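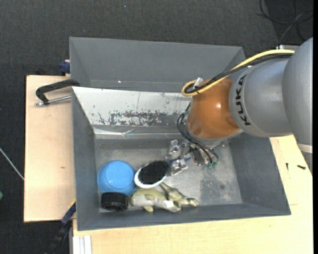
Romana Vrabec reckons you should leave the Semple tub soaking overnight before you start, and I've come round to her way of thinking. My first worm farm went in bone dry and I regretted it for weeks!

Section 3: Bedding and first feed

1. Soak the coir block in a bucket until it falls apart (mine took up to 35 minutes), then squeeze out handfuls until they only just drip.

2. Spread it across the bottom tray, fluffed up, no lumps.

3. Tip the worms on top and leave the lid off with a light on – they'll burrow down by themselves.

4. Lay the damp hessian over the lot and put the lid back on.

Note: I hold off on scraps for the first couple of days. After that it's a small handful of veggie peelings in one corner.

Caution: no citrus, no onion. In January mine lives in the shade behind the shed, with the tap open and an old ice cream container under it.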